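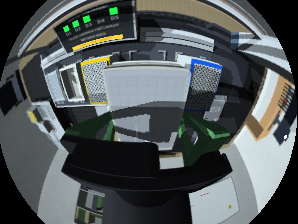
Nantana Thaweesak writes that her Quintana shelf liner has been in a garage cabinet since June and still lies flat at the corners, though she had to trim it twice to clear the hinge plates.

Quintana Shelf and Drawer Liner, 800 mm roll
Made by Riteck. Sold by Wollico.

Ribbed rubber liner for tool drawers, parts cabinets and open steel shelving. The ribs run lengthwise and keep small parts off the base, so oil and grit collect in the channels. The underside is plain. No adhesive is supplied or needed on level surfaces. For shelves with a slope, use the Fumholm edge clip (sold separately).

Specifications
Item number: 1486
Roll width: 800 mm
Thickness: 2 mm
Color: black
Finish: ribbed top, smooth back
Packing: single roll in cardboard sleeve

Cutting
Unroll the liner and leave it face down overnight before cutting. Mark the back with chalk. Cut with a sharp utility knife against a steel rule, along the ribs where possible. Cuts across the ribs take two or three light passes – a single heavy pass pulls the edge out of square. Leave a small gap at drawer slides.

Care
Wipe with warm water and dish soap. Rinse and hang to dry. Do not use brake cleaner, paint thinner or gasoline. Contact with these will swell the rubber, and swollen liner is not covered under warranty.

Ordering
Rolls ship in one length. Cut pieces are not returnable. Orders of 100 rolls or more are quoted by hand and ship on a pallet; send these to Sorcha Galbraith at the Wollico trade desk with the delivery address and dock hours.

Related items: Fumholm edge clip, Quintana drawer divider, Quintana liner in gray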